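About Cimero

Cimero makes and hires out artificial fruit for shop windows, kitchen showrooms, photo studios and school plays. We started with a market stall in Ostemlow selling wax grapes and a few lemons. The stall is gone, but we are still in town, in a former shoe warehouse on Thakur Street, and fruit is still all we do. People ask for bread and cheese from time to time - we pass those on.

Our catalog has 491 pieces at present. Apples and citrus take up the most shelf space. The tropical range is newer and now makes up nearly a third of our orders, most of it mangoes, papayas and bananas. Kitchen showrooms like them for the color, which holds up well against dark counters and gray stone.

Each piece is checked before it goes out. We look at the stem first, as it is the part that breaks, then the skin for scratches and dull spots. Pieces that come back from hire are wiped with a damp cloth, dried and put back in their trays by type. Anything with a chipped stem goes to the repair bench. If it can't be fixed, it is sold at a discount from the bin by the front counter.

Hire runs for 2 or 4 weeks, and longer by arrangement. The minimum order is 70 dollars, not counting delivery. Bowls, crates and baskets come from our sister company, Urent, and can go on the same invoice. Please tell us if your set has strong lighting. Some of our fruit has a glossy skin and some is matte, and the glossy kind will show highlights.
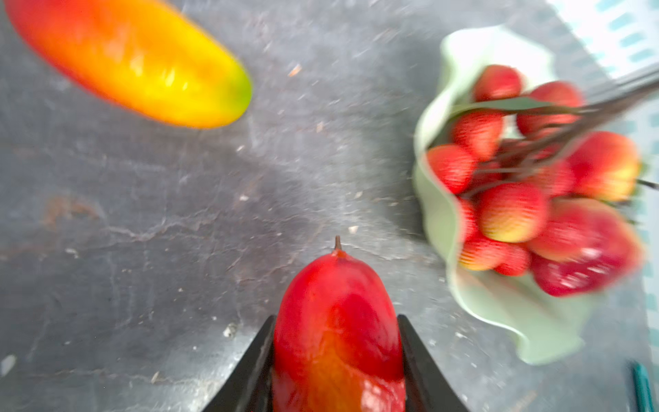 Red-and-orange mango with short brown stem, glossy finish.

The front counter is open from 9 a.m. to 4 p.m. You can look through the trays without an appointment, but call ahead if you need a large matching set. We close for stocktaking in June - orders already booked still go out during that time.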